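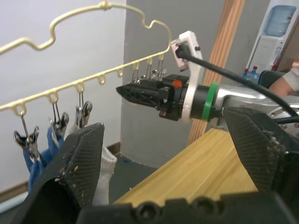

Unit 4: Hooke's Law and Wire in Tension

Reading: Drader, ch. 3, through the worked problem on p. 118. Bring the Okholm tables to section.

A wire of length L and cross-section A under load F stretches by e = FL/AE, where E is Young's modulus. The relation holds only up to the proportional limit. Past the yield point some of the stretch stays after the load is removed -- this part is called permanent set.

Stress is F/A, in pascals. Strain is e/L and has no units. Do not mix millimeters and meters; most lost points on last year's quiz came from this.

Problem set 4 is due September 2, 2024. Problems 1 to 3 use a 45 N load, problem 4 a 77 N load. Turn in work to Brodie Brunton, room 3721.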